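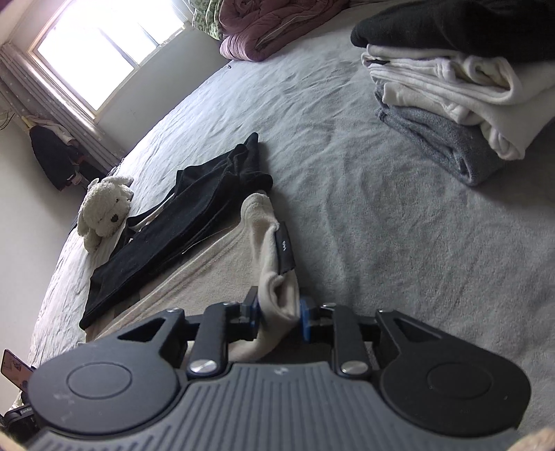 How many demos does a student team need before a laundry folding policy is worth training?
Depends on the garment, but for one shirt type our club got nothing usable until we passed 523 clean ones.

Re: hand-held gripper data for a class project

kestrel_ml wrote:
523 of what, though? Same shirt, same bed, same person? Then your policy knows one bedroom. I graded for this class in June and every team reported a big number and then fell over when we swapped the sheet.

mustent_fan wrote:
Bit harsh. We're the Vidura team, 851 episodes so far, mixed clothes. Socks, pants, long sleeves. Long sleeves are the worst by far. 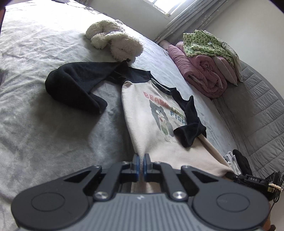
Raglan shirt, hem pinched, sleeves still a mess

kestrel_ml wrote:
Mixed clothes on one bed is still one bed. What's your held-out set?

mustent_fan wrote:
138 episodes, picked at random.

kestrel_ml wrote:
Random from the same sessions? Then it isn't held out. Sorry.

dzivkovic wrote:
Dušan Živković here, I mentor the Brallivance club. I agree with kestrel on the split and disagree on the rest. A class project doesn't have to generalize to every house. Say what it was trained on and test it there. Dimitriou's handout asks for exactly that, page 2.

kestrel_ml wrote:
The handout also says "robust," and I've yet to see a team define it.
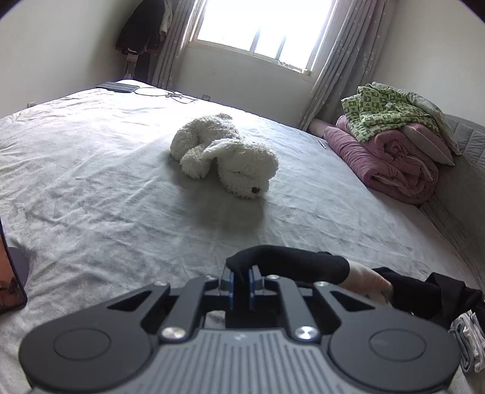

mustent_fan wrote:
Fine, we'll split by session and rerun. My guess is the sock numbers hold and the shirts drop a lot. Is anyone else leaving stuff on the bed between folds, or do you clear it every time?

dzivkovic wrote:
Leave it. Move it between episodes.

kestrel_ml wrote:
Move it, and log that you moved it. Post the shirt number even if it's ugly.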